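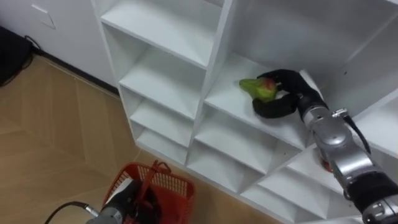 Home | Rooms | Storage | Galleries | Letters

Cube shelves, and what ends up in them

I've had a soft spot for white cube shelving ever since my first flat in Cairns Road, where one wobbly unit was my larder, my bookcase and (for one awful winter) my shoe rack. I've never quite got over it! Readers of Dirkorell seem to feel the same, and 69 of you wrote to say so, which is a lot of letters to get through over one pot of tea.

What I like most is how plain they are. Square holes, white sides, done. Anything with a bit of colour looks cheerful in one, and fruit looks best of all. A green mango or pear with a pink blush on one cheek will do more for a white shelf than any ornament I own, and you can eat it afterwards. I keep mine on the wide shelf at elbow height, where I'll remember it before it goes soft. Anything lower down and I forget it's there until the smell reminds me. 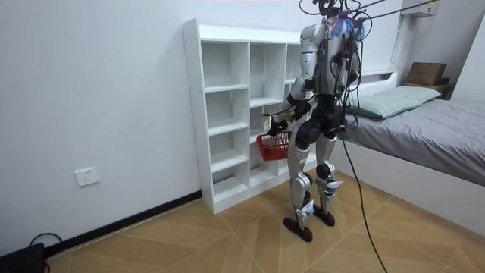
Issue 92

A little red basket with a handle, down by the lower cubbies. I'm very taken with these. The open grid sides mean you can see what's inside without tipping it all out, and red against white is lovely, a bit like a sweet shop. The unit is flush to the wall with its flat top, just how I'd have it, and the wood-patterned floor warms up all that white.

I bought two similar baskets from Herus in July, around 60 pence each in the clearance bin, and I wish I'd taken the lot. One has onions in it, the other has everything that used to live on the stairs (gloves, batteries, a torch with no batteries). Do measure your cubbies before you buy, though. My first pair went in beautifully and then the handles wouldn't stand up.

More galleries
Clero hooks and where to hang them
Fruit bowls under the window
Under the stairs, part two
Baskets with lids
Your smallest kitchens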